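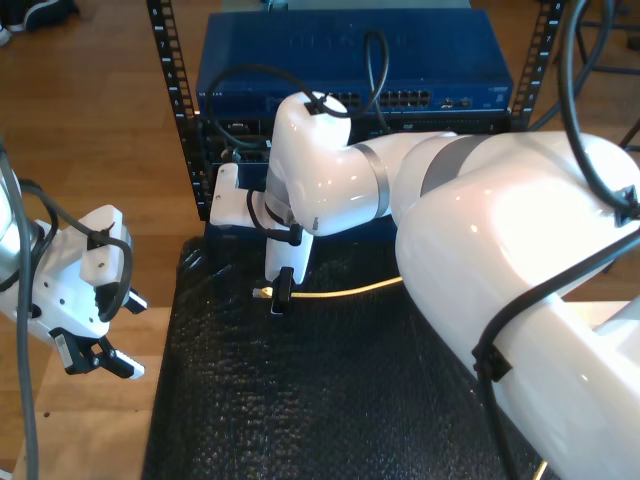 Ailbhe Tierney wrote to ask why the last instalment of this survey gave so much room to the lettering in the Grosport Sunday strips and so little to the jokes. The jokes, she argued, are what readers paid for, and a page with handsome lettering and a feeble gag is still a feeble page. The objection is a fair one, and it is answered as far as possible in what follows.

January 4, 2021

The strip under consideration is "The Lodgers at Number Four", which ran in the Grosport evening paper for 15 months and was signed throughout with the single name Naseri. Whether this was one artist or two is not settled. The pages up to November of the first year are drawn with a fine, even pen and very little solid black. Those that follow are heavier, and the figures are shorter in the leg. A change of hand would explain the difference, and so would a change of nib or of printer. The present writer inclines to the second view but would not defend it with any vigour.

The arrangement of the strip seldom varies. Mrs Eltitz keeps a boarding house. A new lodger arrives on the Sunday, makes a claim about himself in the first panel, and is found out by the last. One says that he is a tenor, another that he has crossed the desert on foot. The landlady takes no part in exposing them. She stands at the side with a tray, and in many instalments she has no words at all. The comedy rests on her face, which the artist draws with two dots and a short line for the mouth, and moves very slightly from panel to panel.

This returns us to the lettering. Naseri gives each lodger his own hand. The tenor speaks in tall, looping capitals that crowd the other balloons, and when he is asked to sing they shrink to a cramped little print in the corner. Remove that and the page does not work. Ms Tierney is right that a gag should stand up without decoration, but in this strip the gag and the lettering are frequently the same thing.

Not every page is of this standard. The seaside sequence goes on for four weeks and repeats its business with the deckchair twice. There is also a run of tradesmen's visits in which the coalman and the piano tuner appear to have been drawn from one model with a different hat. Readers who wish to sample the strip should begin elsewhere, preferably with the tenor or with the lodger who keeps bees.

The Urnero Press reprint remains the only collected edition. It was issued in a printing of 1,000 copies, on good paper, with the colour left a little faded - a sensible decision, in this writer's opinion. It omits 13 pages without comment. Arash Hashemi has kindly supplied scans of most of these from his own run of the newspaper, and they show that the missing pages include the only one in which Mrs Eltitz loses her temper. She drops the tray. It is a splendid drawing, and its absence from the book is regrettable.

The next entry will consider the daily version of the strip, which was in black and white and had a different landlady.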